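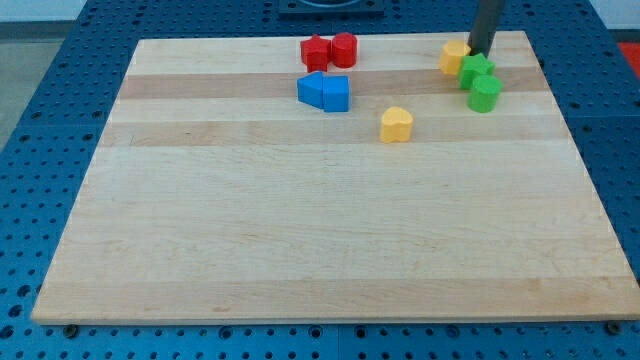 Trí Phùng keeps his shape blocks in an old bread tin, and he tips them out before I've even got my coat off. "Hold the heart," he says. "Go on, everybody wants to hold the heart first!"

He's been making sorting sets under the name Muli for 5 years, and he still gets excited about a five-pointed star. The stars gave him the most grief. His early ones had tips so sharp that his sister wouldn't let them in the house, so he went back and softened each point, then did it again, and then a third time after a toddler in Stodgate managed to wedge one into a heating vent.

"A circle is easy, a kid gets a circle right away," he says. "But a star has to go in just so, and you can watch them turning it and turning it. I could watch that all afternoon. I have, in fact. My wife had to call me in for dinner."

We talk for a good while about color. Trí sticks to red, blue, yellow and green, and he has turned down plenty of requests for gray and beige. He likes putting the same color together first, then breaking it all up and starting over by shape. Two stars of different colors are his favorite pair, because children will argue about whether they belong together (they do, and they don't, and he loves both answers).

Red star beside red cylinder, blues just below, and the yellow heart off by itself.
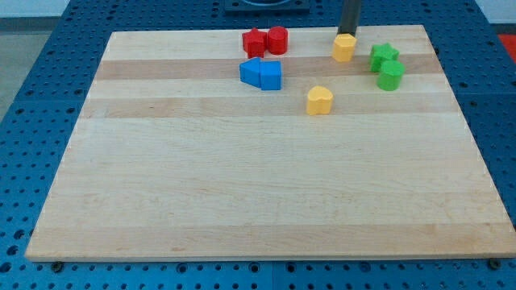
Colors grouped on the maple board, with the yellow heart on its own.

The board is a passion all its own. He found it at Borell, the kitchen supply place that closed in May, and paid 40 dollars for it. "Look at the stripes in that! Every strip is a little different. The blocks just sing on it." He rubs it with oil when he remembers and doesn't mind a mark or two. Painted trays looked too busy to him, and a plain tabletop let things wander. On maple, he says, a child sees the edge of the board and understands that's where the game is.

He has 61 sets to finish for Dollik, a toy library that lends them out to families by the week, and he's hoping they come back chewed. "Chewed is good. Chewed means somebody was thinking."

I ask which shape he'd keep if he could have only one. He picks up the cylinder, puts it down, picks up the star, and then asks if he can get back to me. At half past nine that night my phone buzzes. "The heart," he has written. "But ask me again tomorrow."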